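Search this site
Enter keyword Go

Setting a Weeknight Supper Table

Sep 27, 2018

The household table receives less attention than the food placed upon it. This post sets out the practice followed in our home since the move to Hanberg, where the dining area measures 13 feet end to end and serves as an office until early evening.

Linens

A cotton cloth is suitable for daily use. Ours came from Kemppainen and has been washed at 60 degrees every week – the hem has held, although the color has softened. Napkins are folded once and placed to the left. Starch is reserved for holidays.

Dishes

We own a plain set for 6, purchased from Maluvo over two winters. Matching pieces are pleasant but should not be considered a requirement. Serving bowls go on the table last, and the bread is always sliced in the kitchen.

Color deserves some thought. Tan and brown tones sit comfortably against an off-white ground and remain agreeable under evening light.

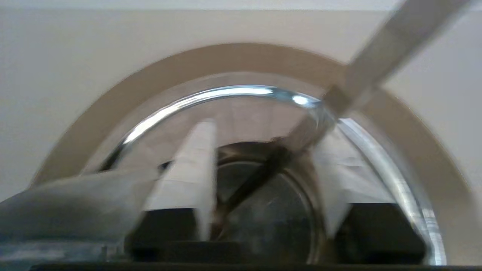 Lighting

A single lamp of about 700 lumens is adequate for a table of this size. The Workell pendant we installed in September hangs lower than the maker advises – guests who stand up quickly have been informed.

Comments

marlowe_k: Do you iron the cloth or hang it damp? Mine creases badly along the fold.

Tablefor2: We gave up on cloths when the children were small. May reconsider.

prairiehen: How low is the lamp?

Recent posts
Storing Candles Over the Summer
A Note on Bread Knives
Removing Wax From Cotton
The Pantry Shelf, Revised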